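Snack service kit from Datinier now on offer to members

Many of you asked in October if the Datinier two-arm kit can also work with food. The answer is yes, and Rakimau now rents it with a snack counter set. The rent is 148 pounds per day, table, arms and grippers included, and the training for your staff takes 60 minutes. We have it at our Wedthorpe hall until the spring, where members can try it before they decide.

The counter set is made for tray meals - one arm takes a sandwich, the other can bring a chocolate bar or a yogurt from the display stand. 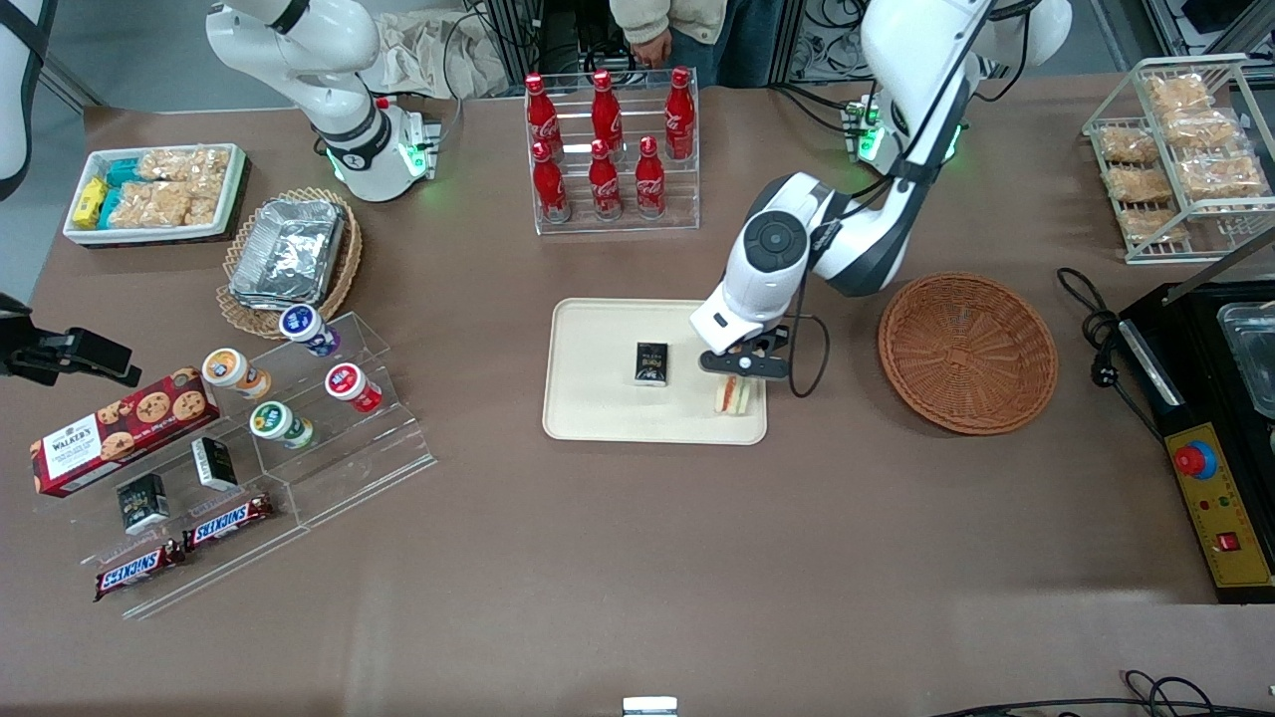

Arai wrote to us that the price is fair for an event, but for a canteen with 400 guests he would wait for a faster version. He also wishes for softer finger pads, as fresh bread is easily pressed.

We passed both points to Datinier. The pads can be ordered separately and come in 6 working days. For the speed we have no date yet - we will write again when we know more. Bookings go through the Rakimau office, mornings only.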